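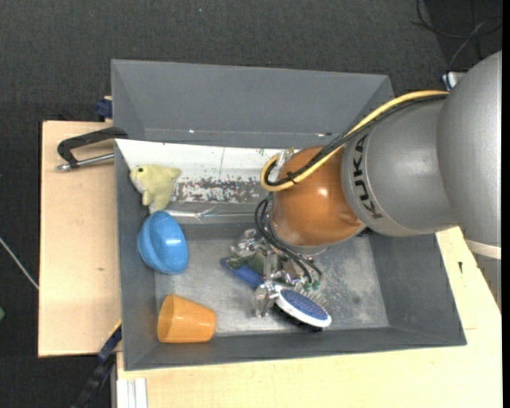
The Long Way to Kivgate

Quarter past five and the Brenia wouldn't start.

Cadi Morgan tried again. Click. Nothing. Key out, key in, lights on, lights off, a word her mother wouldn't have liked. Click.

"Battery," said Ataahua Hollis, from the doorstep, in her socks.

"It's not the battery."

"Sounds like the battery."

"I put a new one in. It's the side stand switch. It thinks the stand's down."

"Is the stand down?"

Cadi looked. The stand was down.

She kicked it up, pressed the button, and the twin caught on the second turn and shook itself awake, and every dog in the terrace went off like a siren. Ataahua went back in for her boots. She didn't say a thing. She'd be saving it.

They should have left at four. The ferry at Kivgate went at noon and there wasn't another till the next day, and by the next day the Chevalier would be gone to the man from the coast who had cash and a van and, according to the old boy on the telephone, very clean hands. First to the door gets it, he'd said. I don't hold bikes for people. I held one once and he never came.

So. First to the door.

They were out of Wanuston before the shops had their lights on. Cadi in front, on the Brenia, tall and top-heavy, boxes either side full of tools and not much else. Ataahua behind on her little trail bike that sounded like a sewing machine in a biscuit tin. The plan was simple. Two bikes out, three bikes back, and the third one in the hired van if Ataahua's cousin turned up with the van, and if he didn't, well, they hadn't got that far in the plan.

Mist in the dips. Cold knees. Cadi had the screen up as high as it went and still got the wind straight in the neck. She sang for a bit. Stopped, because the singing fogged the visor.

Her dad had ridden a Chevalier. Green, with the long tank and the daft round clock. She'd sat on that tank before she could walk, holding the mirrors, going nowhere, him making the noises. He'd sold it to pay for the roof. It was a good roof. It was still up there, keeping the rain off people who weren't them any more. She didn't think this was the same bike. She'd asked the old boy for the frame number and he'd said, it's on the frame, love, and put the phone down.

The first fuel stop was a pump outside a barn. Ataahua filled up first as she had the tank the size of a teapot.

"How far's that thing go on one of those?" Cadi said.

"Far enough."

"You said that at Easter."

"And I got home at Easter."

"In a cattle truck."

"Home, though."

They ate half a pasty each, standing up. Gravy down the glove. The woman from the barn came out and looked at the bikes and said the top road was shut, there'd been a slip, they'd have to go round by the valley, put an hour on it easy. Then she went back in.

Cadi got the map out. Paper, taped at the folds. She put her finger on Kivgate and another finger on the barn and looked at the bit in between.

"There's a track," she said.

"No."

"Goes right over. Look. Comes out below the slip."

"Cadi. No. That's not a track, that's a crease."

It was a bit of both, as things went.

The gate had string on it. They undid the string, went through, did the string up again. Grass down the middle, stones either side, and for the first mile it was lovely, the sun getting up over the ridge and larks everywhere and the Brenia rolling along on her big front wheel like she'd been bred for it. Cadi stood up on the pegs. She felt about twelve. She thought, an hour saved, easy, we'll be sat on that harbour wall with chips.

Then the ford.

It wasn't on the map. Brown water, quick, wider than a bus. Ataahua pulled up alongside and turned her engine off and they both just listened to it.

"How deep?"

"Dunno."

"Go and see then."

"Why me?"

"It's your crease."

Cadi took her boots off, for some reason, and then her socks, and walked in. So cold it hurt her teeth. Knee. Bit over the knee. Stones like wet soap. She got to the far side and turned round and stood there on the bank, bare feet, trousers black to the thigh, and thought about just living there.

"It's fine," she shouted.

"It doesn't look fine."

"It's fine in the middle. It's the edges."

"That's where I'll be getting in and out though!"

Ataahua went first anyway. That was the thing with her, all the moaning and then off she went. Sewing machine flat out, feet dangling, a noise coming out of her that was half a scream and half a hymn, a great wall of brown water either side, and she was up and out and onto the grass and had fallen off, slowly, at a standstill, laughing.

Cadi waded back. Boots on wet feet. Horrible. She got on the Brenia, two hundred and something kilos of it with the tools, and lined up where Ataahua had gone in. Look at the far bank. Don't look at the water. Her dad again. Look where you're going, not at what you're scared of, you'll only hit it.

First gear. In.

Good. Good. Good. Then a stone rolled and the front went left and the rest went right and she had one foot down on nothing. She held it. She honestly thought she was holding it. There was time to think, quite calmly, this is an expensive mistake, and then the whole lot went over and the river came in at the collar.

She hit the kill switch on the way down. That was the one clever thing she did all day.

Ataahua was in the water before Cadi had her head up. They didn't talk. Bars, rack, heave. Nothing. Heave. It came up a foot and went back. The river pushing on it, the boxes filling. Ataahua got her shoulder under the seat and went purple.

"Take the tools out!"

"They'll sink!"

"They're SPANNERS, Cadi, we'll buy some more!"

Lid off. Out they came by the handful, thrown at the bank, most of them making it. Then the other box. Heave. And up she came, streaming, weed on the mirror, and they ran her out between them, slipping and swearing, and got her on the grass, and got the stand down, and lay on their backs.

Larks still going.

"Time is it?" Cadi said.

Ataahua held her watch up over her face. "Nine."

"We can still do it."

"You've got a river in your engine."

She had, a bit. Plugs out. There were spanners all over the bank and the one she wanted was the last one, under a dock leaf. Plugs out, finger on the button, and a spit of water came from each hole, and then less, and then just air. She wiped everything with her one dry thing, which was the pasty bag. Filter was soaked. She wrung it like a dishcloth and hung it on the gate of the next field and they waited for the sun to do something about it. Ataahua walked up and down collecting tools. She found somebody else's as well, an old ring spanner, rusted brown, so at least one other fool had been this way.

"Keep it," Cadi said.

"I was going to."

Ten o'clock. Filter damp. Had to do. Back together, one bolt left over, there was always one bolt left over. She pressed the button and it churned and churned and she stopped, and let it rest, and didn't look at Ataahua. Pressed it again. It coughed. One side fired. Then a long horrible limp on the one side, popping, and her nursing the throttle like you'd nurse a lamb, come on, come on you old cow, and the other side came in with a bang and a smoke ring.

Ataahua did a dance.

They flew down the last of that track. No more fords. One sheep, which wouldn't move, and then would. They came out on the tarmac below the slip just as the map had said, and Cadi pointed at the road and then at herself, very big, so it could be seen from behind. Ataahua gave her a different sort of sign.

Kivgate at ten to twelve. The steep street, the harbour, gulls. The ramp was still down. A boy in an orange coat looked at the pair of them, dripping, weed on the mirror still, and tore two tickets off the roll.

"Been swimming?"

"Yep," said Cadi.

They strapped the bikes against the rail and sat down out of the wind next to the funnel where it was warm. Boots off. Steam coming off the socks. Ataahua had the other half of her pasty, it turned out she'd had it in her jacket the entire time. It was mostly river. She ate it anyway.

The phone was dead, of course, drowned, so they couldn't ring the cousin and they couldn't ring the old boy either. Cadi thought about the man with the clean hands. He'd have come from the coast side. He could of been on the morning boat. He could be standing in the shed right now, going round it, sucking his teeth at the rust.

"What if it's gone?" she said.

"Then it's gone, and we have chips."

"What if it's not green?"

Ataahua thought about that. She wiped her fingers down her wet jeans and looked out at the island, which had started to have houses on it.

"Did he say what colour?"

"I didn't ask."

"You rode through a river and you didn't ask what colour it was."

"I didn't want to know," said Cadi.

The engines changed their note. The boy in the orange coat went by with a rope on his shoulder. Over on the quay there was a van with its back doors open and someone beside it, waving, or only shading his eyes, too far to tell yet whose van. Cadi pulled her wet boots on and went to undo the straps.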